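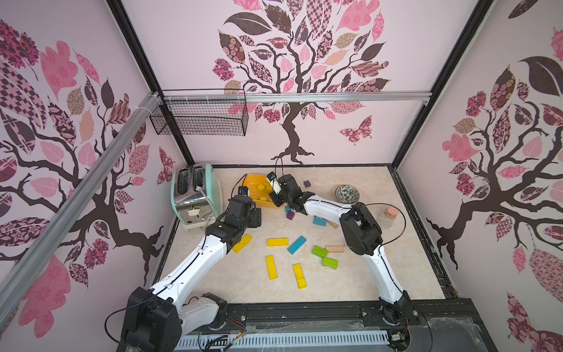 Istham toy library puts its block sets back in order

The toy library in Istham has begun sorting its stock of wooden building blocks before the lending desk reopens on Saturday. The stock stands at 1684 pieces, most of them from mixed sets that have been returned in the wrong boxes over several seasons.

Sorting is done by color first and by shape second. Yellow blocks go into a yellow-orange plastic bin on the tabletop. The purple and blue pieces stay on the table until the yellow ones are out of the way. Shape is checked later, against the parts list for each set.

The table also carries part of the play kitchen stock, including a mint-green toaster with two slots. Kitchen items are lent separately and have their own shelf and their own list. They will be checked once the blocks are boxed.

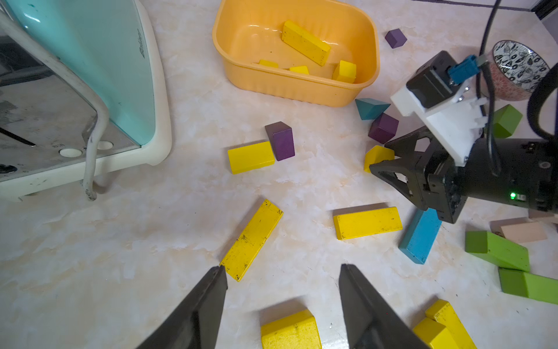 Yellow blocks in the bin, with purple and teal pieces still on the counter.

Yellow is the largest group, with 357 pieces on the list. It covers long and short rectangles, cubes and wedges, and it is the color most often missing from returned sets. The long rectangles are the main problem – borrowers use them as roofs and roads, and they end up in whichever box has room.

Each block is looked at for chips and splinters before it goes back into a set. Marks and scuffs on the paint are accepted. A block with a split edge is sanded, or withdrawn if the split runs into the grain. So far 18 have been withdrawn. Replacements have been ordered from Stullodell in the same sizes, and will be added to the sets as they arrive.

Finished sets are packed in lidded boxes from Tarkomska. The standard box holds 200 mixed pieces, with a printed list inside the lid giving the number of each shape and color. Borrowers are asked to check the contents against the list before returning a box and to write down anything missing. No charge is made for a single lost piece. 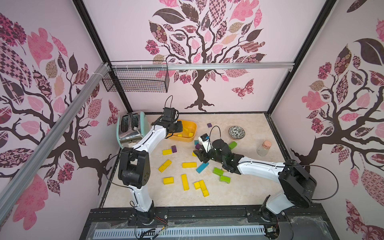 Brayden Paquette would prefer the sets to be lent by color as well, and said in a note to the library that his children "build with one color until it runs out, then stop." The suggestion will be looked at after the summer. Mixed sets remain the only kind on loan until then.

The Sánchez marble run is not part of the sort and can be borrowed as usual. Block sets now out on loan should be returned to the front desk by closing time on Saturday, in any box.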